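Bench notebook, Desdale teaching lab
February 26, 2026
Posted by the prep bench

Okay, so the black cloth is staying. I grumbled when I hauled it out of the cupboard, because it picks up every bit of lint in the building, but I can finally see the rims of the clear glass on it. On the old white bench paper I was forever reaching for a tube and finding the one next to it.

I spent most of the morning on the layout for the Kukitz dilution practice, which is nothing fancy, just moving water from beaker to tubes until people's hands know the job. Pipette stand on the left, beaker close to it, tube rack at the back by the wall, flask out front with plenty of space so no sleeve catches it (mine did in July, and I'm still sweeping up bits of it in my dreams).
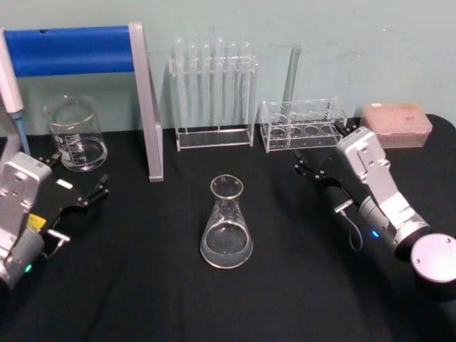
The second rack, the low one with the 4 holes across the top, is the one I keep arguing with myself about. A long tube won't stand straight in it, it just lolls against the back, and I can't decide if I should cut a new top plate or keep that rack for short tubes. The Paracha acrylic offcuts are still under the sink, so a new plate would cost me an hour and some swearing at the drill press. Leaning toward yes!

Tips: I like the pink box at the back right corner. It's a bit of a stretch from the stand, but when I had it up front I kept knocking the lid with my elbow. Try it before you move it, please.

Did the water check on the balance too, before setting up. Set the pipette to 40 microliters, 5 draws, and the readings wandered more than I wanted. I think it's my thumb and not the pipette, I get lazy on the release. Going to repeat it slowly after lunch and write the numbers on the back page with the others.

Still to do: wipe the scuffs off the green wall (or give up and repaint), order more tips from Fledalov, lint roller for the cloth, find the good tape. If you borrowed the good tape, the drawer is open and I'm not asking any questions.

Desdale Teaching Lab | Contact the prep bench | © 2026 Desdale | Back to top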